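Features > Interviews > Workbench

Two Yellow Fingers and a Pink Bag

2020-07-12, by Afshin Bahrami

Ingvild Åberg has strong feelings about zippers. "A zipper is three materials pretending to be one," she says, and goes back to her laptop. She and Ehsan Zarei have been comparing grippers for Hattar since February, and the shortlist is down to two: the Plimilier, a stiff metal pair that costs 700 dollars, and a set of printed yellow plastic fingers that costs 40.

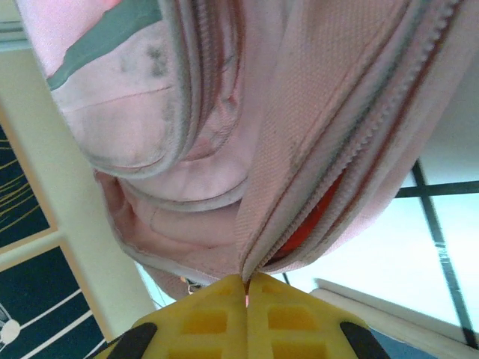 Zarei is the one who wanted soft goods in the test. Anything can hold a block, he says, and he has a drawer of blocks to prove it. Cloth folds where it likes. The small camera at the wrist gives him the view he cares about, with the pink fabric gathered to a point between the fingers and the zipper running down almost to the pinch. "If I grab there, am I holding bag or am I holding zipper? The software would like to know. So would I."

Each gripper gets 160 picks. Zarei scores them by hand, on paper, a method Åberg describes as "charming."

She prefers the cheap fingers, mostly for the rows of little cells molded into their faces. The metal pair is stronger, she admits, and she would take it for bottles any day. "But I don't want strong. I want something that gives a bit and doesn't send me an invoice when it breaks." They have gone through 18 sets. Zarei thinks this should count against them. Åberg thinks it should count against Zarei.

On the camera they agree, more or less. Mounted close, it sees the fingertips well and everything else at a slant — and cloth on the move turns to soup.
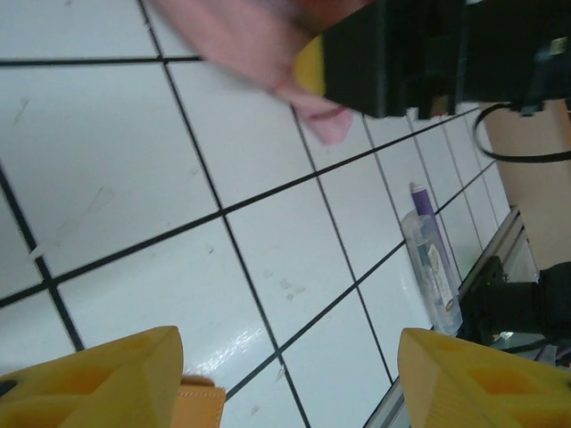
Fingers open over the white tile, with the pink cloth a blur at the top.

Would a faster shutter fix it? "Then it's dark," says Zarei. More light? Åberg points to the glare on the tiles. They plan to try a matte mat next, once they agree on the color.

Contact: Bullilbridge Workbench, Tadton | © 2020 | Back to top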